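Whiteboards in the Meeting Rooms: Frequently Asked Questions
Grunden Community Center, Ginddale
Updated February 16, 2019

Which rooms have a whiteboard?
The Edet Room and both upstairs classrooms. The Edet Room board is the large glossy one fixed to the long wall. The classroom boards are smaller and can be turned to face either side of the room.

Are markers and erasers provided?
Yes. Each room has a box with dry-erase markers in black, blue, red and green, and an eraser. If the box is missing or the markers have dried out, ask at the front desk. You may bring your own markers if the label says "dry erase."

Do we have to clean the board when we leave?
Yes. Please leave it blank, even if your group is coming back the next day. Other groups may use the room in between, and anything left on the board will be wiped off. Take a photo of your notes if you want to keep them.

What is the best way to erase it?
Start at the top and work down in overlapping strokes, with the eraser pressed flat. Light pressure is enough for fresh marker. For older marks, press harder and go over the same spot a few times. It can help to steady yourself with your free hand on a part of the board you have already cleaned.

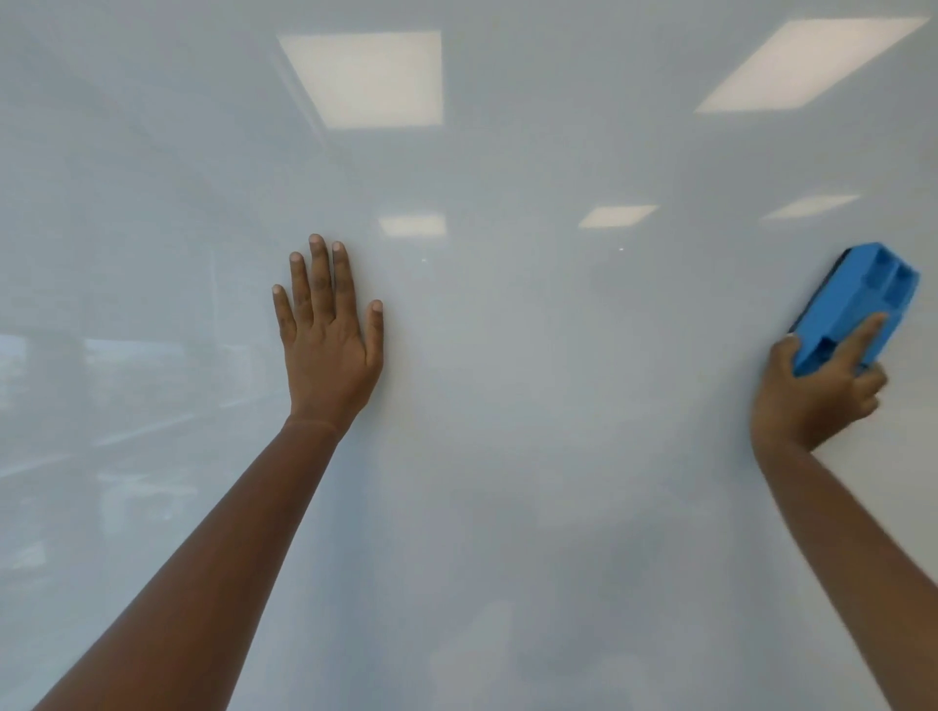

When you think you are done, step to one side and look along the surface. Faint lines that don't show from the front are easier to see at an angle. Go over those once more with a clean part of the eraser.

The eraser is leaving smears. What now?
The pad is probably full of marker dust. Swap it for a clean one at the desk. We wash the pads every 2 weeks, more often in September when the evening classes start up.

Can I use a spray?
Only the cleaner kept at the front desk. Put it on a cloth first, then wipe, then dry with a second cloth. Do not use kitchen cleaners, scouring pads or paper towels. The old board in the Edet Room was ruined by scouring and had to be replaced.

Someone used a permanent marker. Can it be fixed?
Usually. Trace over the line with a black dry-erase marker, wait a few seconds and erase. Repeat up to three times. If it still shows, leave it alone and tell us.

Can we tape or stick things to the board?
No tape, please. Magnets are fine on the classroom boards. They do not hold on the one in the Edet Room.

Who do I contact about a damaged board?
Chibuzor Dauda looks after the rooms and can be reached at extension 3942. For bookings, ask for Delia Godoy at the front desk.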